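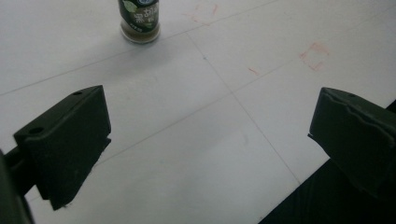
3.2 Seasoning and holding time

The second trial looked at how long ground spices keep their strength once they have been mixed into a breadcrumb coating. Home cooks often make up a large batch of coating and use it over several weeks, and most printed recipes give no advice on how long this is safe or sensible.

Four blends were prepared in the kitchen at Ploleck. Each used the same dried white breadcrumbs, with ground cumin, sweet paprika and dried thyme added in equal weights. The blends differed only in how much salt they held and in whether a little oil had been rubbed through the crumbs. All were kept in lidded tubs at room temperature and out of direct light.

Tasting took place at the start of the trial, after 3 weeks and again after 49 days. Coatings were baked on plain strips of turkey breast, with no sauce. In all, 270 portions were served and 449 score sheets were returned, as tasters could fill in one sheet for aroma and another for flavour. Sheets with no portion number were left out before this count was made.

Figure 1 gives the mean aroma scores for the four blends. The two dry blends, named Mallet and Stivier on the score sheets, fell slowly and at much the same rate. The oiled blends started higher but dropped faster, and by the last tasting several people had written "stale" or "like old nuts" in the comments box. Salt made little difference to aroma, though the saltier of the dry blends was marked up for flavour at every tasting.

We did not test whole spices ground on the day, which were covered in the earlier Cloketti trial. The two sets of scores should not be compared directly – the Cloketti tasters were given bread and not meat, and the oven was run hotter.

Figure 1. Mean aroma score by blend and storage time. Higher scores show a stronger aroma. Bars show the standard error.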